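Tono hand-held gripper, two-finger model
Reviewed March 22, 2019

The Nanwood lab bought two Tono grippers at 379 each for bed-making and laundry demonstrations. A person works the fingers by hand on the cloth, and the recordings go to the wheeled robots. Finger travel is 100 mm. Grip is even on thin cotton, weaker on folded layers.

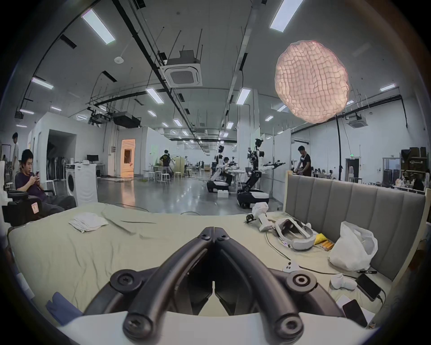
Godinho objects that the price leaves out labor: two operators now spend their shifts folding, and neither was hired for it.

The point stands. Work has moved from tuning arms to repeating household motions, 900 a week on our schedule. Wrists tire after 20 minutes - the base is wide for small hands. We rotate people between folding and data checks, and the checks are the less popular half.
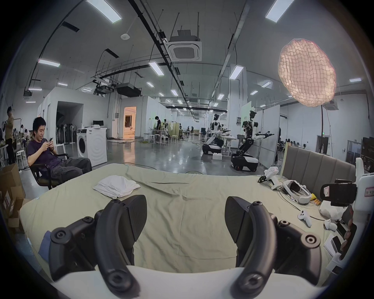

Tono gripper over the bed, wheeled robots at the back right.

The Beno grip sleeve is sold separately and should be included.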